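Ticket: Round timer and scoring console out of step, ring 2
Product: Sovarari bout console, with Nowicki corner lamps
Site: Homidach boxing hall
Priority: High (amateur show on Wednesday)
Status: Closed

Reported fault
The ring clock and the judges' keypads disagree at the end of each round. The bell sounds on time, but the keypads stay locked for several seconds afterwards and the first score entered is dropped. The fault is in ring 2 only. Ring 1 uses the same console model and behaves normally.

The site also reports that the ten-second warning lamp in the blue corner comes on late. The red corner lamp is correct.

First checks
Console restarted with all keypads attached. No change.
Keypads swapped between rings. The fault stayed with ring 2, so the keypads are sound.
Bell relay tested by hand from the service menu. It fired at once on every press.

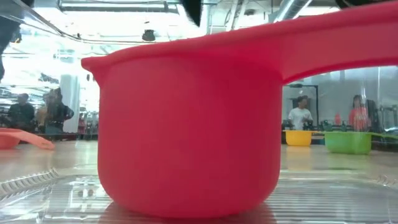
Log pulled from the ring 2 console after a full sparring session. The console had stored 3,000 events, the limit for this model, and was overwriting the oldest entry each time a new one came in. Each overwrite held up the message to the keypads. The bell is wired directly and does not wait for the log, hence the gap between the two.

Ring 1 held 196 events in the same period. The difference was traced to the blue corner lamp in ring 2, which was sending a status message every 50 milliseconds. The normal setting is one message per second.

Cause
The blue lamp had been replaced in January and was still in bench test mode. In that mode it reports continually and takes its warning signal from the log queue – this accounts for the late lamp as well.

Fix applied
1. Lamp taken out of test mode using the Oso setup tool.
2. Event log exported, then cleared.
3. Console restarted with the lamp connected first and the keypads second.
4. Two full bouts run at three rounds each, with scores entered at every bell.

Result: keypads unlocked with the bell in all rounds. No scores dropped. Both corner lamps came on together at ten seconds.

Note for the site: clearing the log does not remove saved scorecards. They are held separately and can be printed from the results page as before.

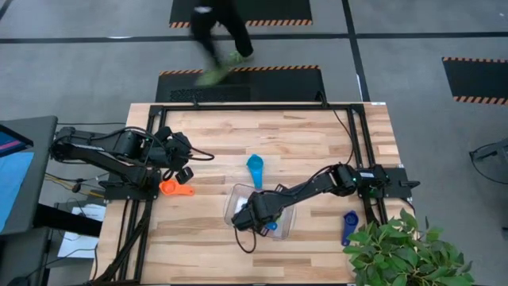 Does the console need to be cleared before every show?
Only if the event count is close to the limit. The count is on the second page of the service menu, under Storage. With both lamps on the normal setting, a single evening will not fill it.

Follow-up
Site confirmed after the Wednesday show that ring 2 ran without fault. One judge had a keypad with a sticking key – logged separately as a hardware return. The replacement lamp procedure has been changed so that test mode is switched off before the lamp leaves the bench. Ticket closed.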